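Letting the lawn go

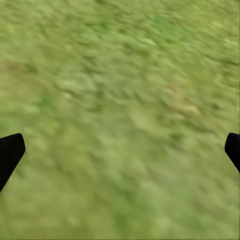
Green, green and more green.

I have been meaning to write about the grass for weeks, and then it was March and the first cut was due and I still hadn't, so I'm doing it now with a pot of tea and the back door open.

When we bought the house I inherited a lawn I was slightly afraid of. The people before us had kept it like a bowling green (stripes and all!) and for the first couple of summers I tried very hard to live up to them. I fed it, I raked it, I edged it with those long-handled shears that make your shoulders ache for days. I even went out once at six in the morning to move a sprinkler in my dressing gown, and met the postman.

Then my friend Séverine Marty came to stay. She grows vegetables on a slope above a village called Balard, and she has very little patience with lawns. She stood at the kitchen window with her coffee and asked me what it was for. I said it was for sitting on, and she asked when I had last sat on it, and I had to think for rather a long time.

So last year I gave up on the bottom half, beyond the apple tree. I bought a 20 gram packet of yellow rattle, scratched up the ground in the autumn and scattered it more or less by hand, which is how you are meant to do it, although I'm sure half of it went to the sparrows. Rattle weakens the grass, you see, and lets the flowers have a turn. I've put in oxeye daisies and a bit of knapweed as well, and I am trying not to go down every single morning to look. (I go down every single morning to look.)

The top half is still mown, but higher than before, and I've stopped feeding it altogether. There is clover in it now and I've grown very fond of the clover. My mother would have had it out with a kitchen knife.

Séverine has promised to come back in June with a proper scythe and teach me to use it, which my husband thinks is a terrible idea. I've started clearing a space in the shed for it anyway, between the deckchairs and the old sprinkler. If anyone would like the sprinkler, by the way, do write and say so. It works perfectly well and comes with 21 metres of hose.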